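How to Fold a Soft Cotton Top Without Buying a Folding Board

By Perrine Masson

I have read a lot of folding advice, and most of it assumes your clothes are stiff, square and freshly ironed. Mine are limp. The famous methods promise a little brick that stands up in the drawer by itself. I tried one for all of November and the bricks fell over.

What follows is plainer. It takes a bed, two corners and 3 folds.

Step 1. Find the two top corners and pull

Skip the advice to lay the thing down and smooth it with your palms. On soft cotton that pushes the wrinkles from one side to the other. Pick it up by the top corners and draw them apart first. The top edge will still dip a bit in the middle, and you can live with that. 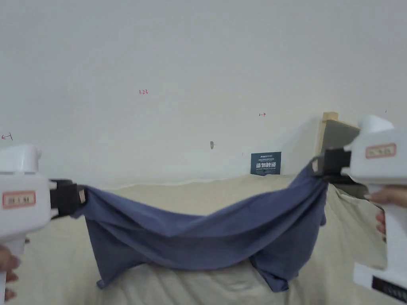
Held at both corners, with plenty of creases still hanging below.

If there's a bunch of material near one corner, you have probably grabbed too far in. Let go of that side, find the real corner and start again. Shaking helps a little, though less than people claim.

Step 2. Lower it onto the bed

Let the bottom edge touch down first, then bring the top toward you. A duvet is softer than a table and some people swear you can't fold on one. I've never seen the difference once the thing is in a drawer.

Check for twists before you let go. A twisted band will fold up nicely and look awful when you open it.
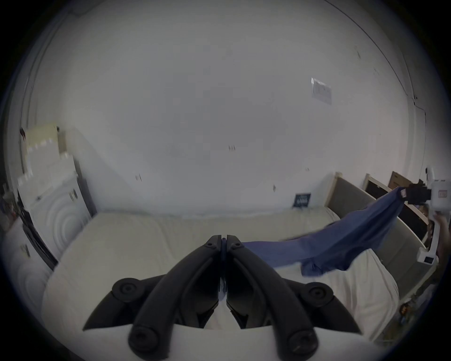 Once it's flat, bring one side to the middle, then the other, then fold bottom to top. Tuck any tag inside. Monique Jacquet adds a fourth fold and rolls the result, and hers come out of the drawer as wrinkled as mine.

What about folding boards?

Kandell sells one for $35. It works on T-shirts of exactly one size. I gave mine away.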